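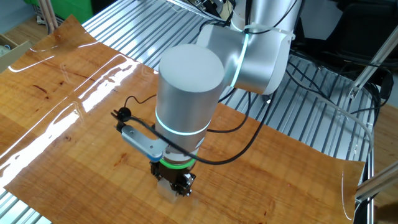

2020年8月30日
文：マトヴィイ・パウリュク(Matvii Pavliuk)

4章　グリッパーの比較テスト:準備と手順

この章では、2種類のグリッパー(Cuken と Minum)を同じアームに取り付けて、同じ条件で比べる方法を説明します。アームの電源の入れ方と非常停止ボタンの場所は、2章に書いてあります。まだ読んでいない方は、先に2章を読んでください。

4.1　テーブルの準備

1. アルミフレームのテーブルの上を片付けます。前のテストの部品が溝の中に残っていることがありますから、溝も確認してください。
2. 木目のシートをテーブルに敷きます。シートの端が反っている場合は、反った部分をアームの動作範囲の外に置きます。
3. ケーブルの束をテーブルの外側へ寄せます。アームを手でゆっくり動かして、ケーブルに触れないことを見ます。

注意:シートの表面は光をよく反射します。天井の照明が白く映る場所では、カメラがワークの輪郭を間違えることがあります。ワークの開始位置は、反射の少ない場所に決めてください。私たちは6月のテストでこれに気がつかず、最初の41回の記録を全部やり直しました。

4.2　グリッパーの取り付け

1. アームを停止状態にして、コントローラーの画面で「工具交換」を選びます。
2. グリッパーをフランジに合わせ、ねじ4本を対角の順番で軽く締めます。全部が入ってから、もう一度同じ順番で本締めをします。
3. グリッパーの指が真下を向くように、手首の角度を合わせます。
4. カメラのブラケットを手首の横に固定します。カメラのケーブルは、手首が回っても引っ張られないように、余裕を持たせて丸く垂らします。
5. 工具の重さと先端の位置をコントローラーに入力します。値はグリッパーごとに違います。前の値のままで動かさないでください。

警告:ケーブルを結束バンドで留めるときは、関節の上ではなく、リンクのまっすぐな部分に留めてください。関節の上で留めると、回転のときにケーブルが切れるおそれがあります。

4.3　高さの合わせ方

ワークには、白っぽい半透明の小さなブロックを使います。透明に近い材料はカメラにとって難しいので、比較に適しています。

1. 速度を最も低い設定にします。
2. グリッパーにブロックをつかませて、シートの近くまで下ろします。
3. ブロックの下面とシートの間が2mmになったところで止めます。すきまゲージで測ってください。目だけで決めると、人によって高さが変わってしまいます。
4. この位置を「P1」という名前で保存します。
5. グリッパーを交換したら、1からもう一度行います。P1は共通で使えません。

注意:シートが浮いていると、測った高さは正しくなりません。ブロックの真下のシートを指で押さえて確認するときは、必ず先にアームを停止してください。

4.4　テストの実行と記録

1. プログラム番号1285を読み出します。
2. グリッパーの名前、指の種類、把持力の設定を記録表に書きます。
3. 試運転を1回だけ行います。この結果は記録に入れません。
4. 本番を始めます。つかむ、持ち上げる、戻す、の動作を1回として数えます。
5. 失敗したときは、「つかめない」「途中で落ちた」「位置がずれた」のどれかを選んで書きます。どれにも合わない場合は、備考欄に自分の言葉で書いてください。

補足:位置のずれは、ブロックを戻したあとにカメラの画像で測ります。オリシア・ヴァクレンコの意見では、指の開く速さもずれに影響するそうです。そのため、開く速さの設定は両方のグリッパーで同じにしておきます。

補足:シートの上の点や汚れを、ソフトウェアがワークとして認識することがあります。認識の枠が何もないところに出たら、テストを中断して、シートを柔らかい布で拭いてください。拭いても消えない場合は、検出する最小の面積を少し大きくします。

4.5　終わったあと

アームを待機位置に戻し、グリッパーを開いた状態にしてから電源を切ります。記録表はVelleroの共有フォルダに保存してください。ねじのゆるみを見つけた場合は、ダニロ・アントニュクに連絡してください。締め直したあとは、4.3の高さ合わせをもう一度行う必要があります。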